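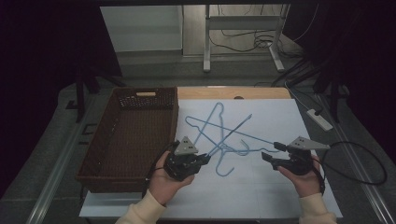
# Why Wire Hangers Tangle, and How to Separate Them

A wire hanger is a simple object. It is made from one length of steel wire, bent into a triangle and finished with a hook. Put two of them in a pile and they often lock together. This page explains the causes and gives a method for getting them apart.

## Parts of a hanger

You need four words to follow the rest of the page.

- **Hook:** the curved part that goes over the rail.
- **Neck:** the twisted section below the hook, where the two ends of the wire meet.
- **Shoulders:** the two sloping sides.
- **Bar:** the long straight side at the bottom. Trousers hang over it.

Many wire hangers have a coloured coating, such as light blue. The coating is a thin layer of plastic or paint. It stops the steel from rusting and leaving brown marks on clothes.

## Why they lock together

A hanger is mostly empty space. The wire goes round the outside and the middle is open. Any part of a second hanger can pass through that opening, and the hook is the part most likely to do so.

A hook is open on one side. Wire can slide in through the gap easily when it arrives at the correct angle. To come out again it has to travel back along the same path. If you pull in any other direction, the wire presses against the inside of the curve and stays there.

Two closed triangles with no hooks could lie on top of each other and be lifted apart. Nothing would hold them. The same two triangles with hooks can catch in several places:

| What catches | Where it catches |
|---|---|
| Hook | Around the other hanger's bar |
| Hook | Around the other hanger's shoulder |
| Hook | Around the other hook |
| Corner | In the narrow space beside the neck |

Hooks that point in opposite directions are harder to sort out than hooks that point the same way. Each hanger then has to be turned by a different amount before it is free.

## Why pulling makes it worse

Wire is springy. When you pull gently it bends a little, and when you let go it returns to its old shape. This is called **elastic** bending. If you pull too hard, the wire bends and stays bent. This is called **plastic** bending, even though the wire is metal.

A bent hanger is more difficult to free than a straight one. The gap in the hook may have become narrower, or the bar may have wrapped partly round its neighbour.

## Method

Work on a flat table. A large sheet of plain paper underneath protects the surface from scratches and makes thin wire easier to see. Keep an empty basket beside the paper for hangers that have been separated. The ends of the wire can be sharp, so ask an adult to check them first.

1. Lay the pile flat. Do not lift it.
2. Find both hooks. Note which way each one points.
3. Choose one hanger and hold it still against the table by its bar or shoulder.
4. With the other hand, take the second hanger near the place where it is caught.
5. Push the two hangers **towards** each other by a small amount. The wire should move away from the inside of the hook.
6. Turn the second hanger until the caught wire faces the gap in the hook.
7. Slide it out.
8. Check for a second catch before lifting. If there is one, repeat steps 3 to 7.

With more than two hangers, start with the one on top.

## Storing them

Hangers on a rail seldom tangle, provided that all the hooks face the same way. In a basket, stack them flat with the hooks at the same end. A basket that is shorter than the bar will make the hangers stand at an angle, and they will slide into one another.

## Something to try

Draw round a hanger on paper and mark the gap in the hook with a red pencil. Cut out a strip of card, hook the hanger over it, and try to remove the strip without bending it. Record the direction in which it came out. Repeat with the hanger turned over.

*Text by Nesrin Yalçınkaya. Last checked 3 June 2021.*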